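4. Checking the fingers and the first cloth exercise

This section is for the Pirdale hand gripper, built at home or in a shared workshop. Finish the wiring in section 3 before you start.

4.1 Finger check

1. Turn the power supply off.
2. Put each finger on its seat and tighten the screws by hand, then a quarter turn with the key. Do not use force -- the thread in the plastic is weak.
3. Switch on and send the OPEN command. Wait 2 seconds.
4. Hold the gripper over a table and look at the gap from behind.

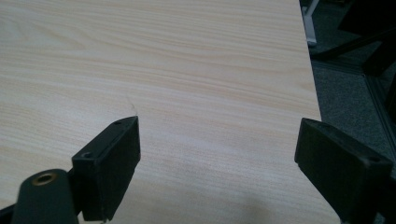

Fig. 6. Fingers wide open over the tabletop, nothing between them.

Note: If one finger stops earlier than the other, repeat the zero setting with the value 300. The upper limit is 356.

CAUTION: Keep your own fingers out of the gap when the power is on.

4.2 Cloth exercise

1. Put a basket with one cloth on the table.
2. Take one gripper in each hand. Let the cables hang free.
3. Bring the open jaws beside the cloth and close slowly. Begin with the force at 80.
4. Lift, wait, and put the cloth down again. 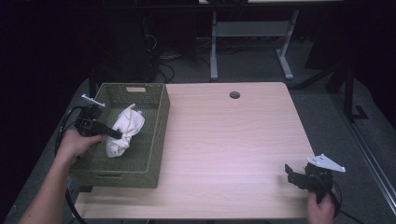

Can I use a different motor than the one in the parts list?
Any motor with the same shaft and voltage will fit, but you must do the zero setting again and write the new values in the settings file.

Note: Over 300 closings, the screws can become loose. Check them before every long session.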